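The hand-held grippers at Flovby come back from the field in March with the same complaint: they close, but they no longer hold. Carys Parry keeps 9 of them running for the Citano garment-folding project, and most of her repairs begin and end at the pads.

Each finger is a black plate with triangular cutouts, faced with a blue pad on the inside. Slick quilted nylon is the hardest load in the set. It compresses, then slides, and any pad that sits a little out of true shows up there first.

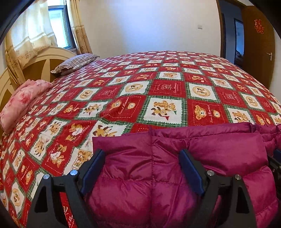
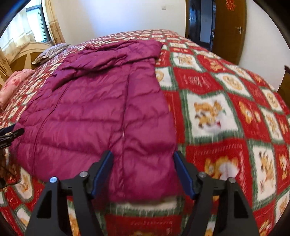 Puffer jacket on a quilted bed, both times between the blue pads or close to them.

Replace the pads as a pair, says Soler, whose own units run on the same fingers, and never mix an old pad with a new one. Soler used to swap only the worn side and lost most of a month to jackets that twisted as they were lifted. The newer pad did all the gripping and the older one acted as a hinge.

Parry's schedule is fixed at 500 closures for a wipe-down and some 735 for a pad change. The wipe is plain water on a lint-free cloth. Solvent lifts the adhesive at the corners, and a lifted corner catches thread.

After the pads come the fasteners. She backs each one out a quarter turn, closes the fingers on a flat steel gauge, and tightens from the inner pair outward - the outer pair first will pull the plate off square. If light shows between pad and gauge, the plate comes off and the seat is cleaned.

The last step is the lens, wiped with the fingers fully open. Then the unit is logged, and the counter goes back to zero. Unit 177 is next on the bench, with a split left pad and a stiff trigger.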